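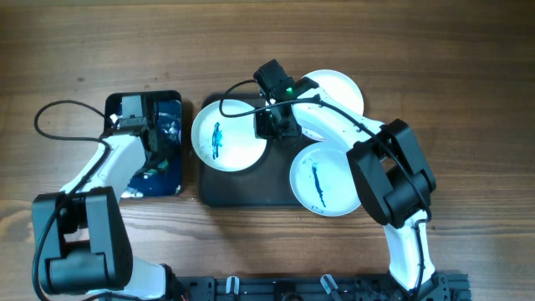
Figure 3. Bimanual wiping workspace from the head camera. Two of the plates carry a visible blue streak.

4.2 Perception and re-grasp logic

The wiping controller runs on top of Skundura, our task layer, which takes joint states and three camera streams and returns short chunks of joint targets for both arms. Each chunk holds 40 steps. The lower-level driver interpolates between steps and drops the rest of a chunk when a newer one arrives. We kept the driver from the Griston release without changes, apart from a softer current limit on the jaw motors.

The stain detector works on the head view only. It crops to the tabletop, masks both arms using forward kinematics, and thresholds on hue inside each plate region. A blue streak on white is an easy target when it is in the open. The trouble is occlusion. When an upper link passes over a plate, the arm mask can cover most of it, and the detector then has no opinion on whether that plate is clean. Early versions treated a masked plate as clean and skipped it. The current version keeps the last unmasked estimate and marks it as stale, and the planner has to move the arm out of the way before it can close the task.

Dark reflective objects were the other source of error. Glare on a glossy screen or tray changes as the arms move, and some of it falls inside our blue range. We now reject any region whose surround is not white, which removed most false detections in the Pukach trials.

Wrist views are used for the tool. A scouring pad has no fixed shape once it is pinched, so we do not estimate its pose.
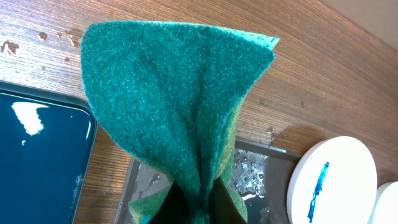
Instead, a small network labels the pad pixels in the wrist view and we compute two values from the mask: how far the pad extends past the fingertips, and which side it leans to. If the extension is too short, the contact motion would put the jaws on the plate before the pad, and the planner calls for a re-grasp. The lean value shifts the start of the stroke sideways. Water droplets on nearby surfaces gave scattered false labels at first, and we remove these by keeping only the region connected to the jaws.

The label network was trained on 3383 wrist frames, of which 146 were held out. Frames were picked by hand to cover different folds of the pad, including ones where the material bunches up and hides the fingers. The wrist check runs every 80 ms and does not block the arm. Following Bautista, our earlier single-arm system, a re-grasp is only started between strokes.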